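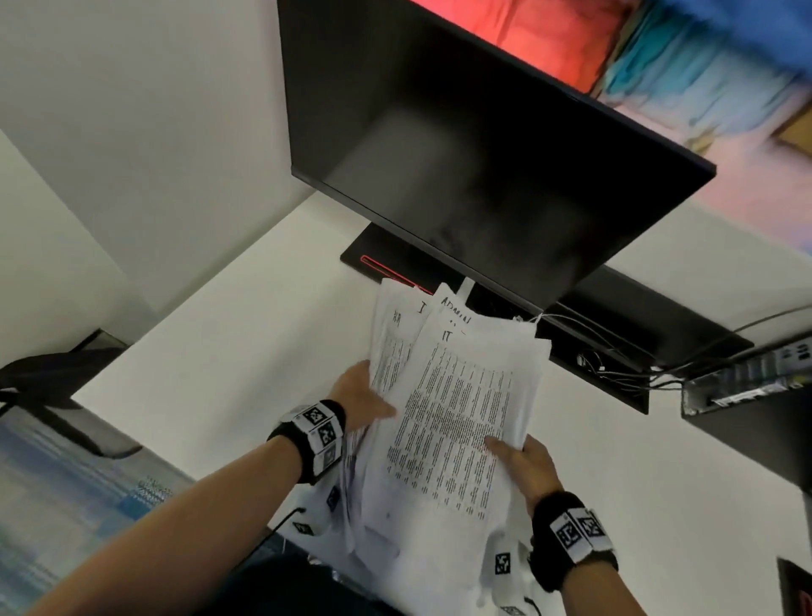 Call for participants: working group on handling rules for office paperwork tasks

Stougaard is looking for people to help write and test a set of good practice rules for robots and wearable capture equipment used in ordinary offices. The rules are called the Hokholm guidelines. The current draft covers paper handling at a desk: picking up a stack, sorting it by department, squaring it and putting it down without losing or mixing sheets.

The draft was written by engineers. We now need comments from people who handle paper for a living, and from people who record demonstrations or run machines near other staff.

Who we are looking for

We have 18 places. You may apply if you fit any of these groups:

Office and records staff who sort, file or distribute printed documents as part of their job.
Operators who have recorded hand demonstrations while wearing marker bands, or who are willing to be trained to do so.
Safety representatives from workplaces where robots share a room with staff.
People with experience writing work instructions or technical standards. A degree is not required.

You must be 18 or older and able to read and comment on documents in English. You do not need to know how to program.

What you will do

Participants attend two working sessions in Hesavdale in March. Each session starts at 9:30 a.m. and ends at 3:30 p.m., with a lunch break. Between sessions you will read the draft and send written comments on the sections assigned to you. The draft has 50 numbered rules, and no one is asked to comment on all of them.

At the sessions you will carry out desk tasks with printed lists, following the rules as written. You will then mark each rule as clear, unclear or not workable. We want to hear about the ones that are not workable.

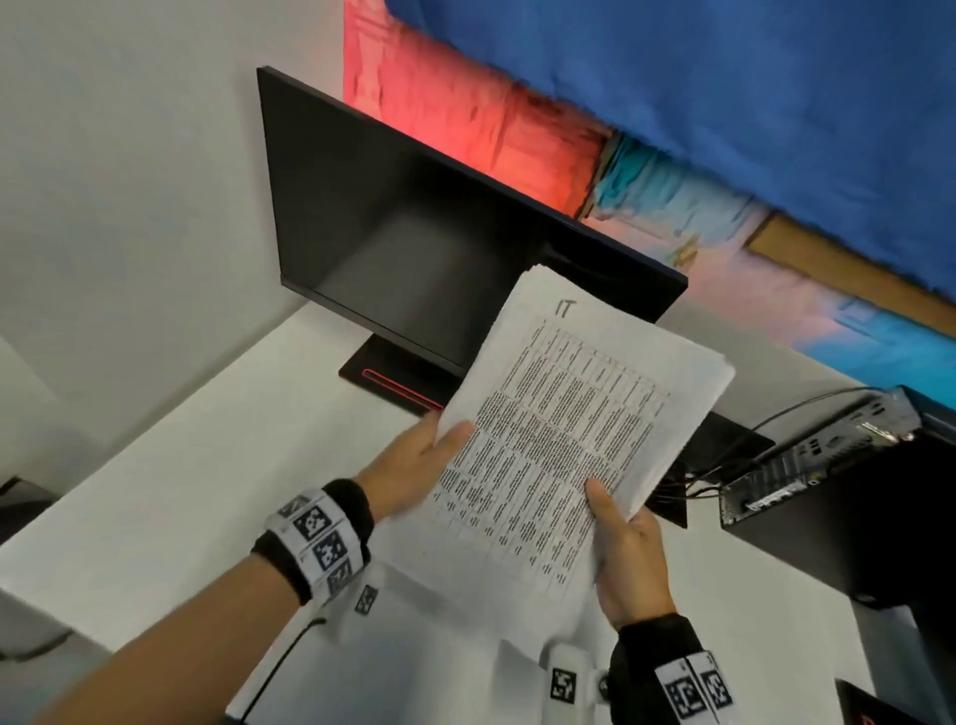
Paper handling at a desk, with marker bands on both wrists and a stack labeled IT.

Sections open for comment

Section 4, Wrist markers. The draft says that markers must lie flat, face outward and stay clear of the fingers. It also says that bands must be checked again after every break. Some operators find this too often.

Section 5, Cables. Loose cables on the desk must be kept out of the path of the forearms. The group needs to decide if a fixed distance should be given.

Section 7, Department labels. Short labels such as HR, IT or ADMIN go near the top of the sheet, clear of the printed text. We have had requests to allow colored tabs as well.

Section 9, Personal data. Printed lists used in recordings must not contain real names, phone numbers or employee numbers. Screens within view must be off or locked. This section will be kept, but the wording can change.

Section 11, Stopping work. Anyone in the room can ask for a recording or a robot task to stop, and does not have to give a reason. Comments on how this should be signaled are welcome - the draft only mentions speaking aloud.

Payment and practical details

Participants are paid 390 euros for each session attended. Time spent on written comments is covered by this amount. Travel within the region is repaid against receipts. Lunch is provided, so tell us about any dietary needs when you apply.

Hand tasks are recorded on video from head height. Faces are removed before the recordings are stored. You will get a consent form with your invitation, and you can take part in the written review only if you prefer not to be recorded. The written review is not paid separately.

How to apply

Send a short message, one page at most, stating which group you belong to and which sections interest you. A resume is optional. Employers may nominate up to 2 people.

Applications go to Ragnheiður Mikkelsen at Stougaard. Questions about the draft text go to Aldo Leone at Sidier, who edits the guidelines. Applicants will get a reply either way, and those selected will receive the full draft with their invitation.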